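Saturday, late

The kettle's on for the second time tonight and I really ought to be in bed, but my legs are humming the way they do after a long walk and I know I'd only lie there listening to the radiator. So, a few pages while the house is quiet.

We did the whole of the Stollton path today, out past the mill and up over the ridge and down into Nurkdale by the old drove road. I'd been promising myself that walk ever since we moved here, and somehow there was always rain, or a dentist, or somebody's birthday. December is a silly month to pick, I suppose (dark by half past four!), but the sky was clear when I pulled the curtains back and I thought, well, go on then. Urho was at the gate before I'd finished lacing my boots. He is 59 and walks like a boy let out of school, and I spent most of the morning looking at the back of his green hat.

The ridge was frozen hard, which was a blessing, as Urho says it's a bog nine months of the year. Every blade of grass had its own little coat of frost and the sheep had left dark patches where they'd slept. At the top there's a stone with the height cut into it, 1,137 feet, and Urho took his glove off and patted it like a dog. His father used to tell him it was 1,000 even, and he grew up believing it, and I think he still feels a bit cheated by those extra feet, or maybe pleased, I couldn't tell which. We sat on the sheltered side and had the soup. Lentil, too much cumin, but hot, and I have never enjoyed a soup more.

He told me about the winter the Rautiainens first came here, when he was small and the snow closed the road and his mother baked flat rye loaves on top of the stove and traded them for eggs all down the lane. I wish I'd written it down right then. He has a way of wandering off in the middle of a story to tell you who lived in which house, and by the time he comes back you've met the whole valley.

Coming down was harder on the knees than going up. We took it slowly and got into Nurkdale a little after 2, just as the bakery was wiping down its shelves, and the girl let us have the last cinnamon twists for almost nothing. I ate mine standing in the street with sugar all down my scarf. Then the bus, which was late, and warm, and I fell asleep against the window and woke up with my mouth open. Urho was too much of a gentleman to mention it.

I've hung the wet socks over the chair and put my boots by the door with newspaper stuffed in them, the way Mom always did. One heel is rubbed raw and I'll be hobbling around tomorrow, but I don't mind a bit. Next time I'd like to go the other way round, starting from Nurkdale while the bakery shelves are full, and have the long gentle slope at the end of the day when I'm tired. Urho says spring, when the lambs are out. I said I'd bring the soup again, with less cumin.

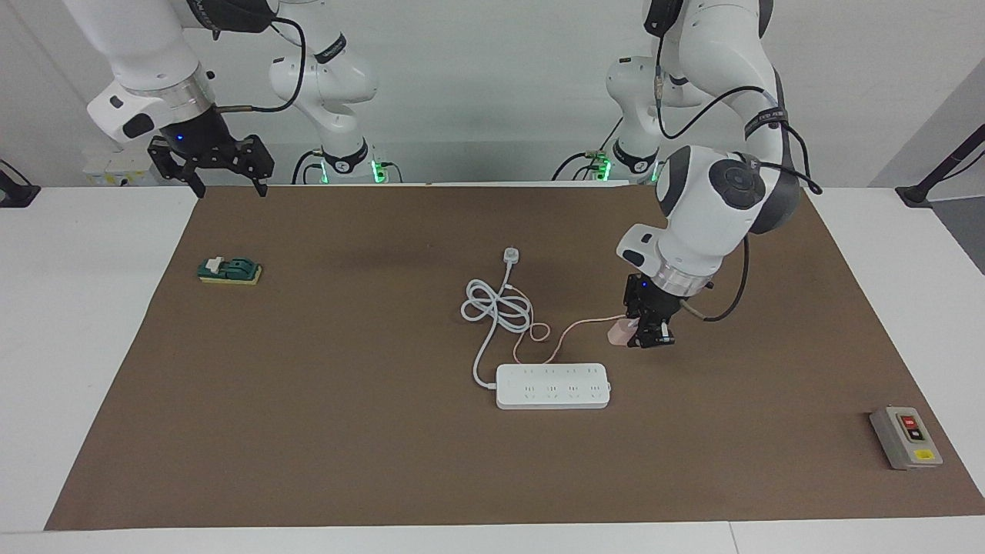
And I must remember to give him back his spare gloves, which are still in my coat pocket.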